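The great jewellery sort-out

Is laying everything you own on the bed really the way to a tidier box? Edith Llanos has her doubts

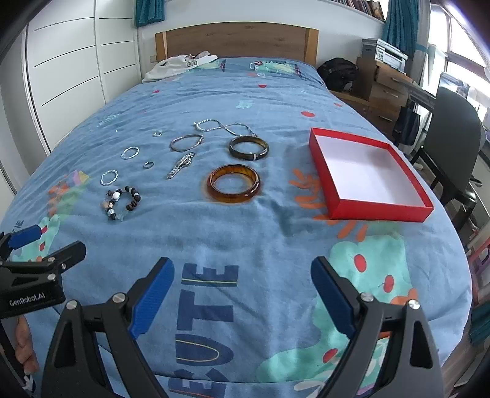 Bangles, bracelets and a chain set out on the duvet, with the red box waiting.

The advice comes round every November, shortly before the shops would like us to buy more of the stuff. Empty your jewellery box. Spread the lot on the bed. Keep what you love and part with the rest. Rosemarie Hinrichs, who charges for this sort of thing under the name Cutusance, swears that two hours will do it.

I am not convinced. For a start, the bed is a dreadful place to sort anything small. A thin silver ring on a patterned duvet covered in cherries and little red dots is a ring you will be hunting for at bedtime. A plain towel would do the job better and costs nothing.

Then there is the business of rows. I grant that they help. Once the silver bangles are lying near one another you can see how alike they are, and the wide amber-coloured one suddenly looks like the only thing worth getting dressed for. But Hinrichs wants them ranked by how often they are worn, and I wear a beaded bracelet twice a year, both times with great pleasure. By her rules it goes.

Gisela Kasten, who mends clasps in Flastthorpe, takes a plainer view. "Look at the catches, wipe it all with a soft cloth, put it back," she told me. She would keep chains apart from everything else, laid flat and fastened, and bangles in a shallow tray where they can't be forgotten at the bottom.

That I can live with. The red box has no compartments, and the catalogues will happily sell you a set of 3 velvet dividers to put that right. Try it without them first. A saucer from the kitchen holds rings perfectly well.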